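Skorari Tapered Cup, Pale Green
Item 1473
Sold by Hendmont

I've wanted a green cup in the shop for ages, and this one finally won me over! It's ceramic, nice and big, with a wide mouth and a body that narrows down to a smaller base. I use mine for soup at lunch and for a ridiculous amount of tea the rest of the day (my sister eats cereal out of hers, so there you go).

The finish is soft and matte, a bit like jade. I kept going back and forth on what to call the color and settled on pale green, but you get more than one green for your money. It's milky mint on the outside, and then it deepens toward olive as you look down into the bottom.

A few things people email me about:

Weight: 1686 grams for a boxed set of four, packing included.
Dishwasher: yes, top rack. I do mine by hand when I remember.
Microwave: fine for reheating, but the rim gets warm, so grab a towel.
Saucer: sold separately. Paula Coman keeps asking me to bundle them and I'm thinking about it.

We got 141 in this delivery and 80 are already spoken for by the café in Mevbridge, so if you're after a full set I'd order sooner than later. The next batch comes in September. You can mix it with anything else from the Skorari shelf and I'll ship it all in one box.

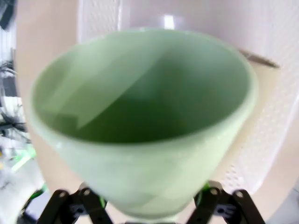
Tapered Cup in pale green, looking into the bowl

Returns are easy. Send it back unused within a month and I'll refund the cup, or swap it for another color if you've changed your mind. If one turns up chipped, email a photo to Raluca Filip at the shop and she'll get a new one out to you. Please hang on to the box until it's sorted!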